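Kerkotari Kitchen Pack, a thread. I bought a seat in May and have been using it for teaching since. Posting what I have so far.

1/ It is a set of simulated kitchens for two-armed robots. You load a room, pick a task, and drive the robot yourself or run your own policy. One seat is 418 a year. Students at Girville get it through the lab license.

2/ Install took 30 minutes on a desktop with a midrange card. The setup guide skips the driver step. Emmett Bellamy posted the missing lines on the user forum, so look there first.

3/ The pack ships with 1000 episodes. The listing says 2000, but the second half is a separate download and you have to ask support for the link. Zoriana Hrynyshyn answered me the same afternoon.

4/ Rooms vary a lot in wall finish, cabinet color and floor. Good if you train on camera input. Shadows are on by default and I leave them on.

5/ Robot's-eye view in one of the brick kitchens, left gripper at the lower panel of the big appliance, right one up and open:

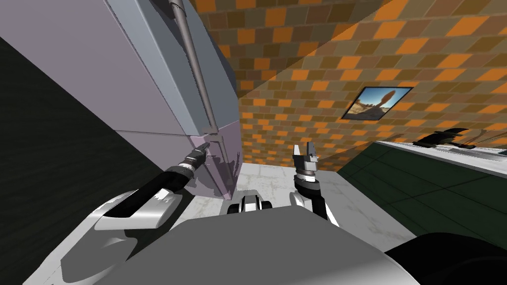 6/ Contact is the weak spot. Long vertical handles are fine. Thin door edges let the fingers slide through if you push fast. Lower the step size and it mostly goes away, but everything runs slower.

7/ Compared with Limier, the rooms are better and the docs are worse. Limier also exports logs as plain text. Kerkotari uses its own format, and the converter is a paid add-on.

8/ I'm renewing one seat and skipping the add-on. Arsen Kuzmenko is writing a free converter and I'll link it when it's up.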